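Hurkevo hand-held gripper set: four stars, and some budgeting advice I wish I'd had

I put off buying these for a whole winter. Our little group wants to teach a robot arm to tidy up - toys into a box, that kind of thing - and everybody we talked to in January said the same thing, get the hand-held grippers first and worry about the arm later. You hold the gripper yourself, do the chore, and the recordings become the lessons. Fine. But have you priced this stuff?? The quotes were all over the place, and half of them left out things you can't work without.

So I ended up comparing two kits. One was from Zakham, very slick, nice hard case, and the salesperson called me back within the hour. The other was the Hurkevo, which comes in a plain carton and has a website that looks like a school project. Xinyi Jin, who holds the purse strings for our group, asked me one question about the Zakham: what does a replacement finger pad cost? They couldn't tell me without opening a new quote. Hurkevo has a price list you can just download, with the pads, screws and cables all on it, so that's where our money went. I'm still a tiny bit sad about the hard case.

Setup was easier than I was braced for. The printed guide is thin and the English is a little strange in spots, but I got through it in an evening with one phone call to Aguo Luo - sorry, Aiguo, I always type his name wrong - and the phone call was mostly about which cable went where. Label your cables. I mean it, get a roll of tape and do it before you plug in a single thing.

The chore we've been practicing is dull on purpose: pick up something soft, move it to the box, let go, do it again. Plush toys are a good test for the money, too, cheap and forgiving, and if you squash one, so what.
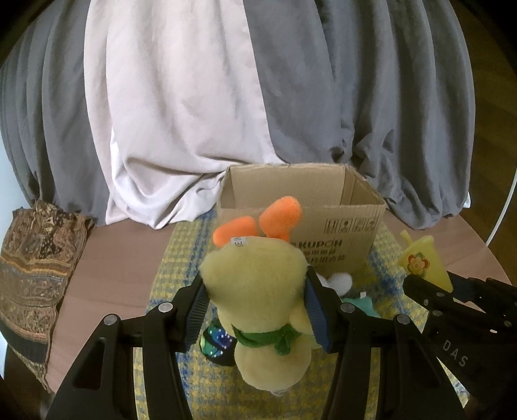
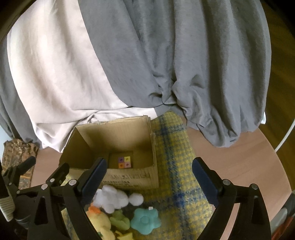 Toys and the cardboard box on our practice table

What I like most is the feel of the squeeze. It's smooth all the way, and I can close down slowly on something squishy without it jumping. My sister, who has zero interest in any of this, was doing it decently after a few tries! The pads hold fuzzy fabric very well. Slick things are harder, and I had to slow way down for anything shiny, so if your project is mostly glossy packaging I'd borrow a set before buying.

What I don't like is the weight. After 40 minutes my wrist wants to quit, and I'm not a delicate person. We trade off now, and that means two trained people for every session, which is a real line in the budget that I hadn't written down anywhere. The cable is also too short. You'll want an extension, and you'll want a decent one (I bought a bargain one first and it kept dropping out on me, so that was money in the trash).

Okay, the budget part, for anybody who is where I was last winter. The grippers themselves were the easy number. The sneaky ones came after. Storage was the big one for us - the recordings pile up fast, and our old drive filled before we'd finished the first batch. Spare pads, buy them with the original order so you only pay shipping once. We put aside around $500 for "whatever we forgot" and I felt so grown-up about it, and then it was gone on the drive, the extension, a better chair and a bunch of toys. I'd set aside more next time and leave the furniture out of it.

You also don't need a fancy room. Cloth, a table and a carton will take you a long way. Aiguo wanted to get one of those adjustable Falline benches right off the bat and Xinyi said no, and I was on his side then, but I've come around to hers. Spend it on hours. An extra afternoon of someone doing the chore carefully has done more for us than anything we could bolt to the floor.

Would I get the bigger Yao model instead? I looked at it. It opens wider and costs a good deal more, and for toy-sized things I can't see the point. If you're planning on cereal boxes or sofa cushions, maybe look at that one first.

One last gripe, the screws. Check them every week or so and keep the little driver somewhere you'll find it. Mine lives in a coffee mug. Customer service did answer my email about this, politely, and sent a spare packet for free, so I'm not knocking off a star for it. The missing star is for the weight and that silly short cable.

Updated Aug 10, 2025: still using them, still happy, and I just ordered our second round of pads. The price had not gone up.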